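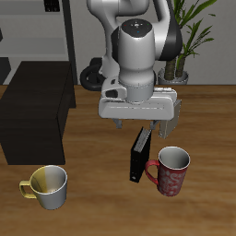 Household Textiles and Small Furnishings, Unit 2: How Pattern Travels
Instructor: Dragica Mladenović

Welcome back, everyone, and I hope September is treating you kindly! Last time we got as far as the weavers, and I promised we'd get to the leaves and scrolls, so let's do that before I wander off again.

Damask is first of all a way of weaving. The figure and the ground are made by two different weave faces, so the pattern shows even in a single color (hold a napkin up to the window and tilt it, you'll see what I mean).

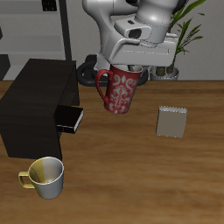
Over time the word loosened, and people began to say "damask" for the look alone, on wallpaper, on tins, on dishes. Paisley had a similar life, going from shawls to pretty much everything.

For next time, please read the Encarnación Cabello chapter on repeats, and take your time with it, it's a lovely one. Then find two patterned things at home and sketch one full repeat of each. Pencil is fine. Miklós Kun has the spare tracing paper if you run out.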